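Odd socks, and what we do about them

Sunday night, three minutes before bed, one sock short. Everyone I know has a bag. Or a drawer, or a shoebox on top of the wardrobe. Single socks waiting for the other one to come back, which it won't.

I asked round. Anju Jaiswal has kept hers since she left college. Two flats, one divorce, same bag. "I moved house with it," she says. "I paid a van driver to carry it." She tipped it out on the bed for me and we sat and counted: 104, and not a pair in it. Well, one pair. She was thrilled. They had holes.

Her brother-in-law doesn't see the problem. Buys one kind, all grey, throws the lot out every October and starts again. No matching, no bag. His kitchen clock was eight minutes fast the whole time I was there and nobody mentioned it. 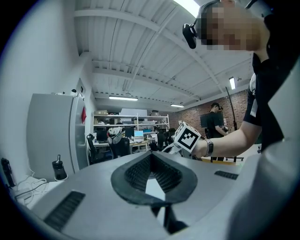 Short sleeves, metal watch strap.

So, the matchers and the not-bothered. Ratih Ngau is a matcher. She pairs socks before they go in the wash, with a safety pin through both cuffs, a thing her grandmother did, and she is a bit smug about it. Pins rust, I said. Not the brass ones, she said. A packet lasts for years. She lost one sock last winter and took the front off the machine to look for it. It was in a pillowcase.

Then there's mending, which is having a moment again. Mirsad Nikolovski runs a Tuesday night darning class above a bike shop and the waiting list is silly. He started it with four people and a box of wool ends. Thinks most of them come for the chat. Some of them definately come for the biscuits.
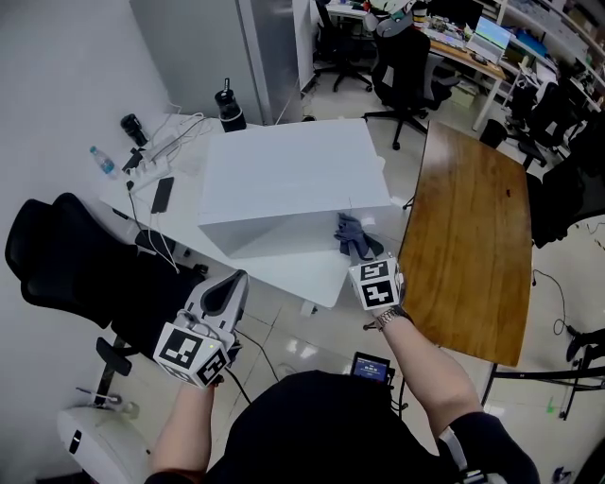
He teaches one darn and one only, the plain woven kind. Run your threads up, run them across, over and under, don't pull. Everybody pulls. You get a hard little knot under the heel and it hurts by lunchtime. Use a lightbulb if you haven't got a mushroom — an old one, a dead one. And start before the hole is a hole. Hold the heel up to the window. If you can see the tree, get the needle out.

Wool is worth the bother. Thin cotton mostly isn't, he says, and he'd rather tell people that than take there money. I brought a pair of cotton ones with me and he handed them back without a word.

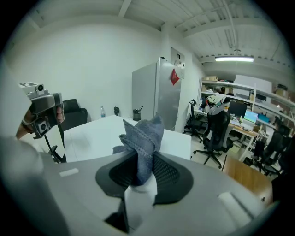

Grey sock, seams showing.

Edileuza Brito does neither. No pins, no needle. She wears odd ones on purpose, has done for years, left foot stripes, right foot whatever. Her children do it too. School wrote home once. She wrote back.

I've tried all four now. The pins lasted a week. All-grey felt like a uniform, and my darning is dreadful, there's a lump in my left shoe as I type. Odd on purpose is easy but I keep looking down in meetings.

Anju rang last night. She'd found another one, behind the radiator. Into the bag it went.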